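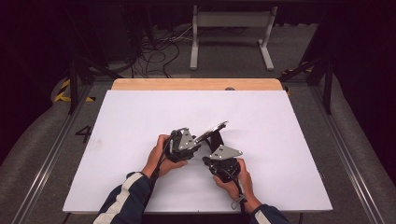 June
By Rosemarie Rieger

Dear all,

Thank you for the kind replies about table tops, and sorry I've been slow, the month has rather run away with me. One of you wrote:

> We have a light wooden table at Fleltalville too, and I've been wondering whether to paint it, varnish it or just put something on top. Does the white board stay put? And doesn't it show every mark? I've got 200 small Skostomik parts to sort before the end of the month and my eyes are not what they were!

Well, I'd say leave the wood alone and lay a board over it. We went round and round on this (Stüber was all for varnish, and had already priced up the tins) but a big plain white board lying flat has suited us far better. I can find a dropped screw on it without my other glasses, and when we want the table for lunch the whole thing lifts off and goes behind the door.

Yes, it does show marks. Ours has a few faint smudges towards the left, and I've stopped fretting over them. A damp cloth and a drop of washing-up liquid is my usual method, and I'd keep scouring cream well away from it. Do get a matt one if you can. My first was a glossy thing and the ceiling light bounced straight up into my face all evening.
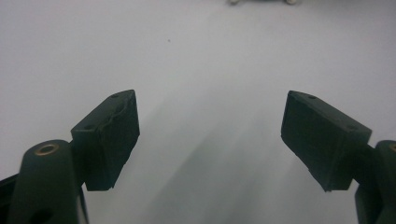

Dark green against the pale surface, close to.

As for staying put, I have 3 little squares of rubber matting underneath and that seems to be plenty. We leave a strip of the wood showing along the far side, so there's an edge to get your fingers to when you lift it.

I still have the Bravuvon leaflet on cutting boards to size, all 12 pages of it, and will gladly post it on if you send me your address. Measure the table twice before you order, please. I didn't, and it was a nuisance getting the first one changed.

Warmest wishes to everybody,
Rosemarie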